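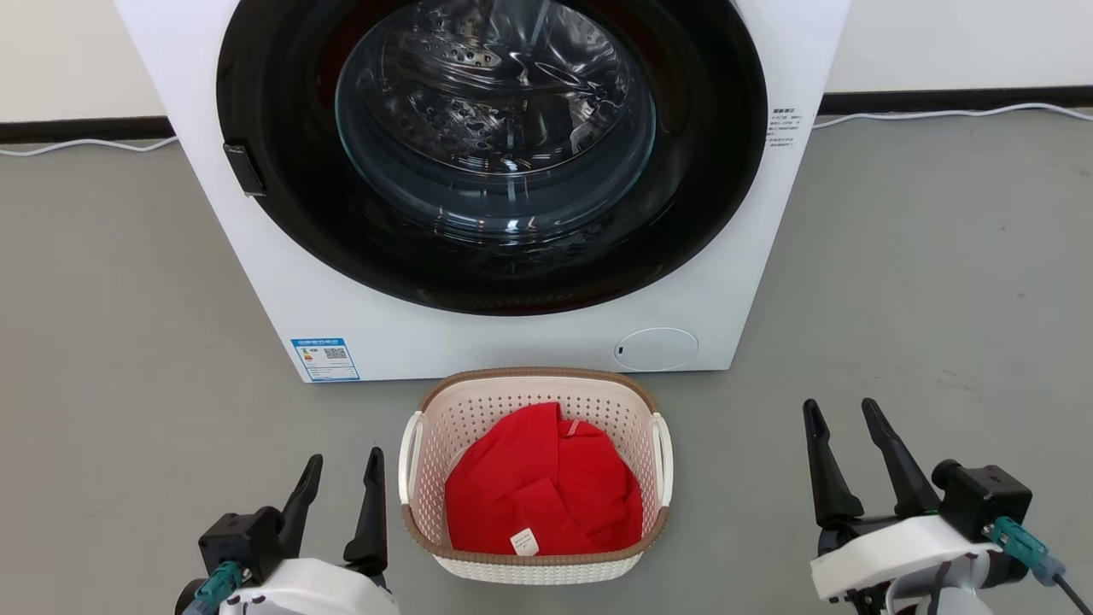 Front-loading washer, door closed.

Shared laundry charges after a move-out date
Posted by Mateja Dervishi in Renting and Leases

I rented a unit at Huston Court until the end of June. The final statement lists a laundry fee of $118 for July, although my keys were returned before the lease ended. The lease describes the fee as "monthly, per occupied unit." Is the landlord permitted to take this amount from my deposit?

Ankica Ionescu
The wording of your lease governs. A unit that has been surrendered is generally not occupied - unless the lease defines the term differently. Please send a written request for an itemized statement, attach the key receipt, and keep a copy of both. Deposit rules differ by state, and the housing office in your county can confirm the deadline for a reply.

Oriana Bravo
Same thing at my building. They took $70 and returned it after one letter.

Biljana Vlachou
Kindly check whether the fee is billed in arrears. If so, the July entry may cover June, and the charge would then be valid. The billing period is normally printed on the second page of the statement.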